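Seventeen Weeks

I'd been at the Irkau clinic for 4 months when they finally let me scan on my own, and my first patient was a retired ferry pilot's daughter, seventeen weeks gone and talking before she'd got her coat off.

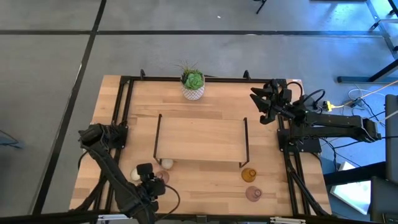 She wanted to know if I was old enough. I said I was older than the machine, and she laughed so much I had to wait for her belly to stop moving before I could measure anything!

Dr Ming-te Yeh was meant to be next door, but I could see his shoes under the curtain – brown, very still. He'd trained at the Steiner in the days when you drew what you saw in pencil, and he still didn't trust anyone who looked at the screen too quickly.

So I went slowly. Spine, stomach, both kidneys. Then the heart, and I couldn't get the heart, because the little beggar had rolled over and turned its back on me.

"Is something wrong?" she said.

"It's being rude," I said. "Could you cough for me?"

She coughed. Nothing. She coughed again, and over it came, four chambers, going like mad.

When I looked round, the shoes had gone. I heard him down the corridor, asking someone for a biscuit.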